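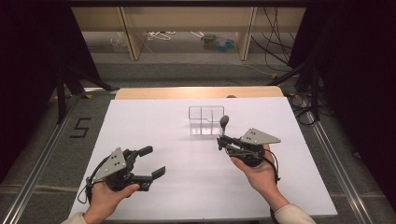 4 Aug 2020
By Stanisława Laskowska

Candine clinic wants your salt shaker

Patients at the Vonach Street clinic in Candine are being asked to write down everything salty they eat for two weeks. The kidney health program opened in June with 100 places, and 70 are taken. The other 30 may be waiting for the end of barbecue season.

Staff will check blood pressure at the start and finish, along with a urine test. Dr. Baran, who runs the program, kept a diary herself and logged 2955 milligrams of sodium in a day she had described as "mostly salad." The dressing — and the olives — did the damage.

Sign up at the front desk. Pickles count.

12 shares | 2 comments

Related
Judon pharmacy extends hours
Do you need that much water?
Flu shots: when to book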